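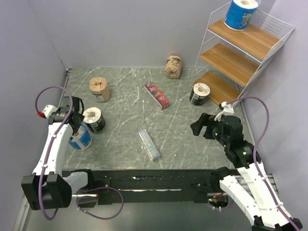
Bathroom shelf order, who's right?

quintanilla_l
Three step shelf, pile of paper rolls, two toothpaste boxes. I say big blue roll up top, the rest below. My sister says toothpaste on top!

wsorensen
Your sister. Rolls go low, you grab those half asleep.
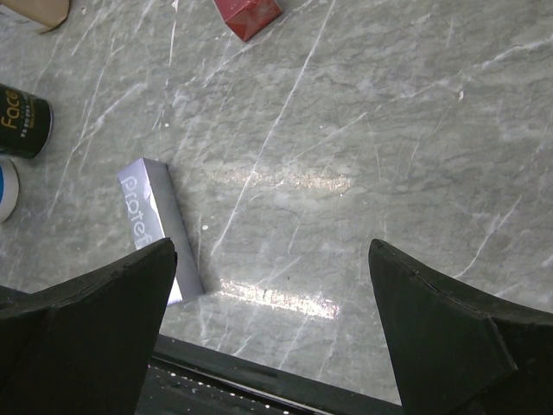 quintanilla_l
And then there's the small stuff, like the black "Face" container. Same shelf as the toothpaste?

Riku441
Sure, lay the boxes flat in front. Wanda, low rolls get splashed at my place, so no thanks.

wsorensen
Get a better bath mat, Riku :)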